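Home | Talks | Slides | Notes | Contact

Grip loss on the Tivard cell: speaker notes
Gemechu Bogale, Tuesday session

Slide 1. State the fault first. The right gripper let go of a plate in mid-transfer, with no alarm. The log showed a good grip for 300 milliseconds after the plate had left the fingers.

Slide 2. Cause. Gripper status was taken from finger position only. A finger stalled on a worn pin reads the same as a finger stalled on a plate rim. Zinash Assefa found it on the bench - credit her here.

Slide 3. Why the stop didn't trip. The Doltico controller polled force at a low rate, and the filter added up to 34 milliseconds on top. Pause for the plot.

Slide 4. Plate handling, right arm on the rim, left gripper open.

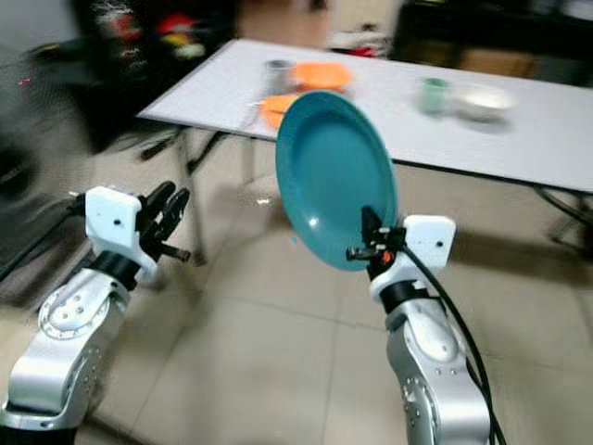

Would a tighter grip have prevented the drop?
More force on a worn pin only hides the wear for longer. Check force and position together, and stop the arm if they disagree.

Slide 5. Changes made. Pins inspected every 10 shifts. Arm speed halved while carrying.

Comments (2)

Gadisa Kassa: Same fault on our Kumsa line in December. Which filter setting did you end up with?

Ilídio Barreto: Slide 3 needs units on the vertical axis.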